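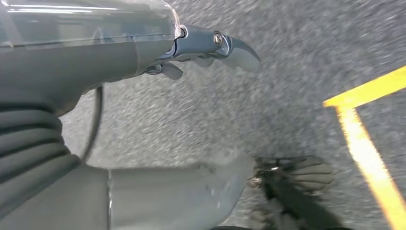 4. Outdoor demonstration on asphalt

14 shares · 3 comments

This section explains how to prepare and run the arm for visitors when the demonstration is held outside. Please read section 3 (Power and Emergency Stop) before you begin. For an indoor hall, go to section 5.

Two persons are necessary. The operator stays at the control case and keeps one hand near the stop button during all movement. The host speaks with the visitors and does not touch the controls. At the Danzer open day in August these roles were taken by Femke Willems and Ruben Lambrechts, and the order of steps below is the one they used.

4.1 Preparing the area

1. Choose a part of the yard that is flat and has no drain covers. Yellow lines painted on the asphalt are good as a reference for the host, but the arm does not use them.

2. Sweep the ground. Small stones can go between the lower finger and the hooked fingertip and stop them from closing.

3. Put the barrier tape 3000 mm from the base on all sides. Visitors stay behind the tape, also when the arm is parked.

4. Set the height limit in the Markley panel to the value on the label of your base. For the demonstration base delivered by Erkinance, the value is 1685.

CAUTION: Do not lower the limit to make the gripper go nearer to the ground. Asphalt is rough and it damages the fingertips very fast.

4.2 Checks before the visitors come

5. Look at the black cable under the arm. It must hang in a soft curve. If it is tight, or if it is lying against the bellows, loosen the clip and give it more length.

6. Look between the ribs of the bellows for cracks and sand. Clean with a dry brush only.

7. Check the round pivot bolt at the side of the gripper. It must not turn by hand.

8. Wipe the translucent plastic shell with a soft cloth. Do not use alcohol, it makes the plastic white.

Note: Scuffs and pale smudges on the grey covers are normal after some months of use. They have no influence on the movement and you do not need to report them.

4.3 Running the demonstration

9. Start the program JONBY 2 at low speed. Let it run one full time without visitors.

10. When the group is behind the tape, the host gives the sign and the operator starts the program again.

11. After 6 cycles, park the arm and switch the drives off. Now the host can answer questions.

12. If a visitor wants to see the gripper from close, first press the emergency stop, then open the tape. Only one visitor at a time, please.

CAUTION: The hooked fingertip can catch sleeves, scarves and camera straps. Ask the visitor to hold such things away also when the power is off.

Note for wrist camera: At full speed the ground becomes streaks in the picture. If you want to show the camera view on a screen, stay at low speed, or make a pause of 2 seconds at each position. This was asked by Sarmīte Toom after the first demonstration and is now standard in JONBY 2.

4.4 After the demonstration

13. Park the arm, remove the power plug and put the cover on the gripper.

14. Write the number of cycles in the log book. Remarks about this section can be sent to Gijs Segers.

Share this page · 0 comments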